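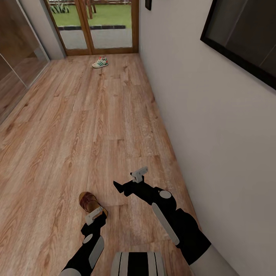

Most trouble reports on a two-arm cell blame the grasp planner, and most of them should blame the jaw setup. I keep a simulated copy of our Veratcombe cell for checking this before anyone touches a parameter. The test job is picking up shoes in a hallway, and I like it because shoes are awkward. With the brown leather one in the left gripper, toe up and pads at the heel, the right gripper is still open and you can compare the two sets of fingers. The white sneaker down by the glass door is the far target. Leave it until the near one works.

The Dondar manual says the default jaw settings suit "most household items." I have my doubts. Do this first.

1. Stop the cell and home both arms. Open both grippers all the way.

2. Zero each gripper separately. The setup wizard offers to copy left to right. Decline. The copy takes the offset along with it, and you will chase that for a week.

3. Set closing force to 20 percent. The manual suggests starting higher, but leather creases in the model and a high force hides a bad approach angle.

4. Close on the shoe, hold for 10 seconds, open. Repeat with the shoe turned around.

5. Switch to the close-up view and look at where the fingers sit on either side of the object.
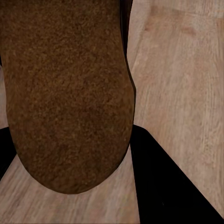
Close-up view: black fingers flanking the brown object, wood floor behind.

Don't judge contact from this view alone. One finger looks far larger than the other, and that comes from how near it is. I have seen people "correct" a gripper on that basis -- and make it worse. Read the jaw position off the log instead.

If the log throws fault 2201, redo step 2 before you order parts. Van Dijk will happily sell you new pads. Ours went back in the drawer.

Stonorine's add-on claims to do all of this automatically. It may. I ran it for 500 cycles and still had to zero the right jaw by hand.

Save the settings under a new name and keep the old file.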